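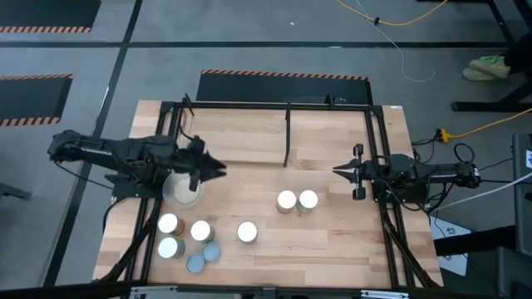
Workroom table with the glass bowl at left.

Cirnville Neighborhood Garden Association
Minutes of the July meeting

The meeting opened at 7:05 p.m. with Benedita Caldeira in the chair. The June minutes were approved with one correction - the hose repair was billed to Plot Holders, not to General Upkeep.

Water
The bill for the quarter came to $466. Members agreed that the Neves Street tap should be shut off at the valve overnight. Plot holders on the east side asked for a second key, and Benedita will have one cut.

Shed roof
Two quotes were received. Brusero asked $440 for patching the north slope, materials included. The other bidder would only price a full replacement. Moved and seconded to accept the Brusero quote. Carried, one against. The objection was that the gutter should be done at the same time. Gutter held over to the next meeting.

Plots
Plot 30 has been given up and goes to the next name on the waiting list. The fence between it and the Grellell lot is leaning. A letter will go to the owner before any work is done.

Compost
Delivery is set for the morning, before 10 a.m., at the lower gate. Please do not park there. Spending on compost is capped at $200 for the season.

Other business
A request to keep two beehives behind the shed was discussed and put off until the insurance question is answered. Lost and found is full - unclaimed gloves and tools go to the church sale.

Meeting closed at 8:20 p.m.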